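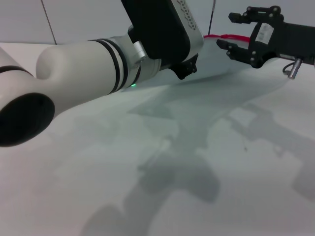

Figure 3. Left arm over the table, right gripper coming in from the side.

Section 4: Sharing the table between two arms

Right, so by this point you've got both arms bolted down and powered, and you've done the single-arm checks in Section 3. Now we get to the bit I get the most phone calls about, which is having two of them reach into the same patch of table. I've set up a fair few Rondlow cells over the years and I've bent one gripper finger doing it, so take what follows as the voice of mild experience.

If your site has its own risk assessment, that wins over anything I've written. The steps below are the Rondlow defaults and they assume two arms, one table and one operator.

4.1 Before you touch the pendant

1. Tell whoever else is in the room that you're about to enable motion. Out loud, please, with an answer back.

2. Clear the tabletop. Mugs, hex keys, your phone, the lot. Small offcuts and crumbs of tape count too (I run my palm over the whole surface with the arms disabled, and I nearly always find something).

3. Follow every cable with your eyes from the gripper back to where it's clipped. You want a loop with enough slack for full wrist rotation and no more than that. If a loop can reach the other arm's fingers, re-clip it now.

4. Check the finger screws on both grippers with the driver from the kit. Snug is fine. Guilan Tang in our workshop goes over hers every January with fresh thread locker, and I've copied her ever since.

5. Press each emergency stop in turn and make sure both arms drop out. Both, every time. An e-stop that only stops its own arm means the link plug at the back of the Sinness controller isn't seated.

CAUTION: Don't go on to 4.2 if either stop fails. Power down at the wall, tag the cell and ring us.

4.2 Setting the keep-out gap

The keep-out gap is the smallest distance the controller will allow between any part of one arm and any part of the other. It ships at 268 mm, which feels enormous when you're standing there itching to get going. Leave it alone for the first run anyway.

1. On the pendant, open Cell, then Shared Space.

2. Pick which arm has right of way. I give it to the arm that carries the part, so the empty one does the waiting.

3. Jog the left arm to its low position over the table at the slowest speed. Keep your thumb on the enable switch and your other hand off the table.

4. Jog the right arm in until the controller stops it. You'll get an amber message and a beep. Write down the gap shown on screen in the cell log.

5. Back the right arm out, swap the right of way, and do it again from the other side. Yes, it's tedious — do it regardless.

NOTE: The controller measures to the models of the arms, and it knows nothing about anything you've added. If you've swapped to longer fingers, or put on a bracket or a sensor, add it under Tool Shape before you run these steps. Hatice Güneş wrote a good page on measuring odd-shaped tools, and it's in Appendix B.

4.3 Lighting and shadows

People skip this one! If your cell uses the overhead vision kit, the arms will throw shadows across a pale tabletop, and a soft shadow can upset the part finder.

1. Park both arms in their working poses.

2. Run Check Lighting from the vision menu. Anything with a score under 26 needs fixing.

3. Move or diffuse the lamp first. Only fiddle with the exposure once the lamp is as good as you can get it.

4. Run the check again with the arms swapped over.

4.4 First run together

1. Set both arms to reduced speed and stand outside the marked line.

2. Start the Dolinik test program. It takes the arms through their crossing moves with nothing in the grippers.

3. Watch the wrists and the cables, more than the fingers. The wrists are where trouble starts, in my experience.

4. If anything looks off — a snag, a funny noise, a pause you can't explain — hit the stop and go back to 4.1. Don't reach in to free a cable while the arms are enabled, even if they're sitting perfectly still.

5. When the program finishes clean, sign the cell log and get a second person to sign as well.

NOTE: Repeat this whole section after any collision, any tool change, or every 3,000 cycles, whichever comes first.

Section last checked Friday, October 7, 2022, by Ok-hee Maeng at the Chisholm workshop.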